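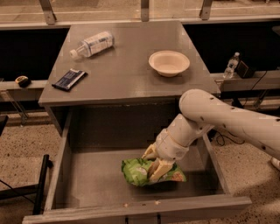 Does a snack drawer keep snacks fresh?

Plenty of grown-ups have a drawer for snacks. Ask them why and they might tell you it "keeps everything fresh." Does it? A drawer is a box that slides. It has no seal and no cooling, and air gets in all the way around the front. So let's be a little suspicious and look at what goes stale, what doesn't, and what the drawer has to do with it.

What does "stale" mean?

Two different things get called stale. A crunchy chip goes stale by soaking up water from the air. You can't see that water, but it is there, even in a dry room. Bread goes stale another way. The starch inside it slowly changes and gets firm, and that can happen even if the bread doesn't dry out much. So anyone who says "stale means dried out" has only thought about toast.

Who is doing the work?

Mostly the bag. Many chip bags are made of several very thin layers stuck together, and those layers are good at keeping water and air away. Once the bag is open, that job is over unless you close it well. Rolling the top down helps a bit. A clip helps a bit more. Shutting the drawer on an open bag does very little.

A drawer does one useful thing: it blocks light. Light can make the oil in chips and nuts taste bad sooner. But plenty of bags already block light by themselves, so the drawer may be doing a job that has been done.

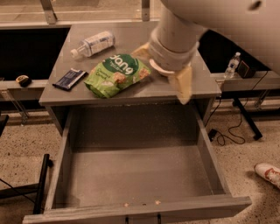

Crumbs tell on you

Crumbs end up in the front of a drawer more than you'd think. One likely reason is the sliding. When you pull a drawer open and it stops with a bump, loose bits inside want to keep moving toward you, and the front wall stops them. Shut it hard and they can roll the other way. You can test this with a few grains of rice. Don't take my word for it.

Crumbs matter because ants like them. An ant doesn't care whether your drawer is tidy in every other way.

Try the Ridard test

We call it that after the Ridard Street library, where our reading club first tried it. You need 13 plain chips, a bowl, a zip bag and a drawer.

Eat one chip now so you remember the crunch. Put four in the open bowl on top of the desk. Put four in the drawer with no bag. Seal the last four in the zip bag and leave it on the desk, next to the bowl.

Wait until the same time tomorrow, then ask a friend to close their eyes and taste one from each group. Your friend shouldn't know which is which. People who know the answer tend to taste the answer.

If the drawer really kept things fresh, the drawer chips would beat the bowl chips easily. Ours were hard to tell apart. Yours might not be, especially if your room is very damp or very dry. Write down what you get even if it disagrees with us.

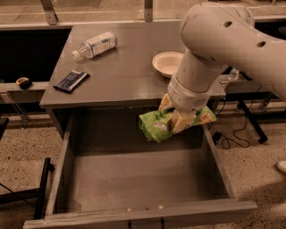
A green snack bag over the open drawer, with crumbs near the front wall.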